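Rondgate Grasp Trials: Set-up Guide
Section 4. Running a transparent-object trial
Last revised July 29, 2020

Read Section 3 first. If you skipped it, the wrist camera is not calibrated and everything below will produce numbers, all of them wrong.

4.1 What the method measures

The Lurkover method compares two ways of choosing a grasp on clear plastic and glass. The first uses a single still from the wrist camera. The second takes a short sweep of views and looks for the places where the background bends, greys or otherwise misbehaves. Our working claim is that the sweep finds edges the still misses. In the April runs we logged 1477 attempts, and the sweep came out ahead on everything except the small bottle caps, on which both methods were equally hopeless.

4.2 Before you start

1. Switch on the arm and let it finish homing. Keep your coffee outside the taped line. The tape was moved outwards in April and will not be moved again.
2. Open Daturik and load the trial sheet for the day. Each sheet holds 78 trials. If yours shows 104, you have opened the old version, which includes the mirror tests we gave up on.
3. Wipe the table with the dry cloth. Do not use the spray. It leaves streaks, and the sweep is very fond of streaks.
4. Check both fingertip pads for tears along the ribs. A torn pad still grips well enough to fool you for a morning.

CAUTION: Press the stop button before reaching into the workspace, including when you only want to nudge something. Most of our incident book begins with the word "only".

4.3 Laying out the objects

1. Place the clear target first, near the middle of the camera's view with the arm at the start pose.
2. Add the opaque distractors listed on the sheet. Vary the height and colour. One of them may touch or overlap the target if the sheet says "contact".
3. Leave room for the fingers to come down on at least one side.
4. Step back and resist tidying. People like to arrange things in rows, and the planner becomes quite good at rows.

NOTE: Shadows are allowed. Turn the ceiling lights on and leave the desk lamp alone, however dim the far end of the table seems to you.

4.4 Recording the sweep

1. In Daturik, choose Start pose. The gripper opens fully.
2. Look at the live view before pressing Record. Both fingertips should show at the bottom, with the gap between them clear.

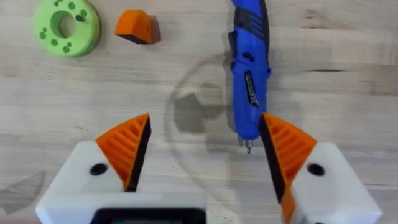
3. Press Record and take your hands off the table. The sweep lasts four seconds, during which the arm seems to be doing nothing useful.
4. Mark the outline of the target on the first view with the Yoon tool. Click along the edge you can see and stop where you can't. Guessed edges go on the second layer, so that we can tell your eyesight from your optimism.
5. Press Grasp. Score the attempt as held, slipped or missed. "Nearly" is not a score.

NOTE: Dark patches inside a clear object often attract the planner more than its rim does. Leave them in. Trials spoiled by a patch are still trials, and they account for a good part of the gap between the two methods.

4.5 If the planner picks a distractor

Score it as missed, even if the grasp was lovely. Write the name of the distractor in the comment box and reset from 4.3, step 1. If it happens on five trials in a row, stop the sheet and repeat the camera check in Section 3 – yes, the whole of it.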